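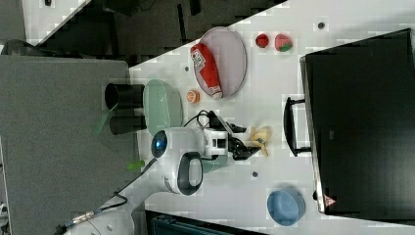

Re: [stirneck-build] Table-clearing arm, can we call it done?
Posted Monday by Ye-rin Um
6 min read

Terence, thanks for writing all this up. I've trimmed your message to the parts I want to argue with, so if anybody wants the wiring notes they should scroll back in the thread.

> From: Terence Yeoman
> To: stirneck-build
>
> Hi all,
>
> Big weekend at the shop. The arm now picks up the
> banana on request, and it does it from wherever we
> drop it on the white table. Orestis ran the last
> batch and we ended on 300 tries with 19 misses. I
> think that's a number we can put on the front page.
>
> The Stomen planner is handling the approach and the
> grip with no hand-tuned poses. We trained on 3,239
> recorded picks, most of them mine, so apologies if
> it moves like me.
>
> Proposal: freeze the software where it is, stop
> fiddling with the fingers, and move on to the oven
> door. Paraskevi has already sketched the pull
> motion. I'd like to show the whole thing at the open
> evening, with visitors choosing the object.
>
> Objections by Monday please, otherwise I'll take
> silence as a yes.
>
> Terence

So this is me objecting by Monday.

I'll start with "wherever we drop it." I went through the run sheet with Orestis on Saturday morning and the banana was never dropped anywhere. It was set down, by a person who by then knew very well where the arm likes it, in the open stretch of table between the plate and the blue bowl. I asked Orestis whether he'd put it up by the strawberries at any point and he said he'd tried once, the arm got "confused," and he didn't log it because he thought the planner had crashed. Maybe it had. But it isn't one of the 19, and I'd like to know how many others aren't.

I don't think anyone is cheating. I've done the same thing myself. You stand at a bench all afternoon, you want the thing to work, and your hand starts helping. The cure is boring: somebody who doesn't care writes the positions on slips of paper beforehand and you draw one.

Second, the clutter. The message makes it sound like a busy table, and there is plenty on it, but look at what stays put.

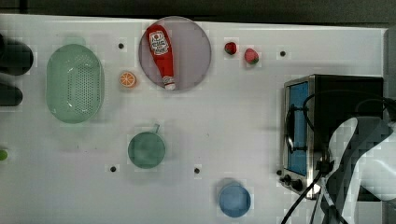

Table from directly overhead: ketchup on the plate, orange slice to the left, mug and blue cup lower down.

Compare the plate, the ketchup bottle and the two strawberries with the other shots in this thread. Same corner of the table, same tilt on the bottle, white cap pointing the same way. If the training picks were recorded with that layout too (were they? the write-up doesn't say) then I have no idea whether we've built something that finds a banana or something that finds a spot a certain distance from a lavender plate. Both would give you a nice score. Only one of them survives a visitor moving the ketchup.

I'd move the plate to the other end and run it again before touching anything else. If the number holds, I will happily eat this email.

Third, the cables. Pantelis raised this back when the arm was first bolted up and got told it was cosmetic. It isn't cosmetic when they hang over the oven and down the front of it. Paraskevi's pull motion has the gripper going right at that handle bar, with its own wiring running along beside it. I haven't seen a snag, and I'm not claiming there has been one. I'm saying that the plan for next week is to put a moving door in the same place as a loose bundle, and I'd like to hear from whoever thinks that's fine. A couple of hook-and-loop straps and a proper guide down the arm would cost us an evening. Ngata sells the guide in short lengths. I have part of one left over from the router table and you can have it.

Fourth, the fingers. "Stop fiddling with the fingers" is the line I disagree with most. Everything in that batch was the banana. I spent a session on my own with the mug, the pot and the mint bowl and I'm pasting my bench notes below as I typed them, spelling fixed.

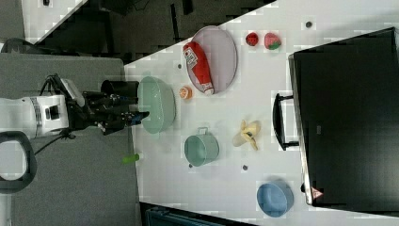
Flondale, July

Started with the mint bowl because it's closest to the arm. Approach looks okay, a bit slow. Fingers come in level with the rim and then there's a long pause while Stomen thinks. Gave up waiting on the first one after my tea had gone cold and restarted. Second go it closed on the rim, lifted, and the bowl swung down as soon as it left the table. That's a grip problem. Two smooth pads on a thin rim will always let it pivot. No amount of software fixes that.

Peeled banana is on the table too, the one with the skin splayed open. Planner treated a flap of the peel as the thing to grab. It did get hold of it. I'd score that as a miss and I bet we'd argue over it, so we need to write down what a pick is before the next batch and not after.

Pot: refused. Planner returned no grasp at all. Tried turning the handle toward the arm, then away. Same result. I prefer a refusal to a bad lift, for what it's worth, but it should say so on the screen and not just sit there looking alive.

Blue bowl: didn't get to it. Ran out of time, and I wanted to check the table bolts.

Pads are shiny from use. Should try the rubber sheet Pantelis has in the drawer.

(end of notes)

I know a few evenings of grumbling doesn't weigh much against a full batch. The trouble is that your batch and my notes measure different things, and the front page would be claiming mine. "Clears a table" is what it says on the project page right now. What we have evidence for is "picks up a plastic banana from the middle of a table that otherwise never changes." I think that's a perfectly good result for a shared shop where half the parts came out of people's garages! I'd be glad to put my name to it in those words. 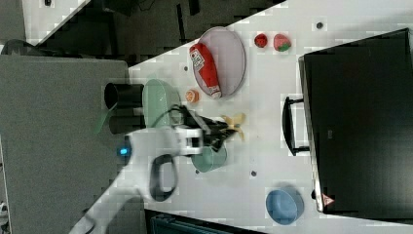
Fingers closed on the banana, teal cup right underneath.

One thing I will give you: that grasp looks clean. The banana is held with its tip sticking out past the fingers, and the gripper has come in right over the green cup to get it. If it does that reliably with the cup there, I'm impressed. What I can't tell from a still is whether the cup gets knocked on the way out, and the run sheet has no column for that. Could we add one? "Anything else touched, yes or no." It takes a second to fill in. Paraskevi says she'd want the same column for the door work anyway.

On the open evening. I am against letting visitors choose the object. I'm in favor of letting them choose where the banana goes, if we've done the slip-of-paper test first and know what we're in for. Let people see it miss a few. When Stirneck had the drawing machine out last year, the crowd stayed longest when it was going wrong. But please let's not have a stranger's kid handing it a glass bottle while Terence explains that the fingers are frozen.

Also, who is standing at the stop button? The answer in the last thread was "whoever's nearest," and I don't accept that as an answer with the public in the room. I'll take a turn of up to 30 minutes and I'd like other names against the rest before we print anything.

So, what I'd ask for, in the order I'd do it:

- Write down what counts as a pick, and what counts as a miss. Crashes get logged.
- Move the plate, the ketchup and the strawberries, then rerun with drawn positions. Orestis places, somebody else draws.
- Tie up the cables before anyone goes near the oven door.
- Rubber on the pads, then try the bowls again.
- Change the wording on the project page today. It's one line and I can do it if no one minds.

The oven door can wait. Paraskevi, I've looked at your sketch and I do like the idea of hooking the bar with one finger instead of pinching it, though I don't believe the arm will hold its line through the whole swing with the table bolted the way it is. Two of the holes in the top have play in them — push down on the corner nearest the arm and you'll feel it. If the table shifts, every recorded position shifts with it, and I would check that before blaming Stomen for anything.

Terence, you asked for objections and you've got a page and a half, sorry. I'm in the shop Monday from six if you'd rather shout at me in person. Bring the run sheet, the paper one, with the crossings-out.

Ye-rin

P.S. Whoever has the small hex keys, they go back on the board. I had to use pliers on the wrist bracket and I'm not proud of it.

Contact the list owner | © Stirneck build list and its posters | Back to top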